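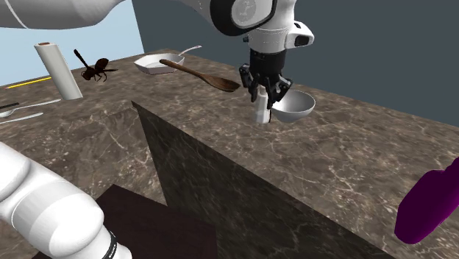 What does a demonstration visit include?
You get a half-day session with the Fadine arm cell in simulation, run by an engineer, with your own parts list loaded beforehand if you send it to us in time.

The Fadine cell is a single arm with a two-finger parallel gripper, sold by Proteck with its simulator and a library of 1,639 object models. Demonstrations are held at our Mandumthorpe office. Most of the session takes place on screen, on a kitchen counter layout with household items and small hardware. Visitors can change the counter finish, move the objects and run the same pick again.

Tien-fu Yang leads the visits. He starts with bowls and utensils, then goes on to parts with narrow shafts.

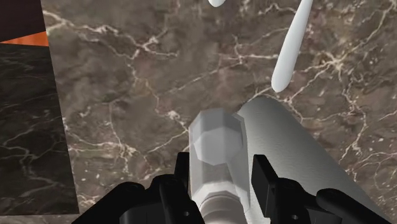
Shaft parts take longer to set up than bowls do. The approach angle and the closing width both have to be entered, and visitors are welcome to type in their own values. Each run is logged, and you can take the log home on a USB drive.

The open day is in February and works differently. Doors open at 10 a.m., there is no booking, and the sessions are shorter. Parts lists can't be loaded that day.

Visit details
Group size: up to 3 people
Parts list: up to 76 items, sent two weeks ahead
Cost: $200 per group, credited against an order
Bring: a laptop if you want to try the simulator yourself

The Fung controller is sold separately and can be added to a visit on request. Parking is behind the building. Sign in at the front desk and ask for the demo room.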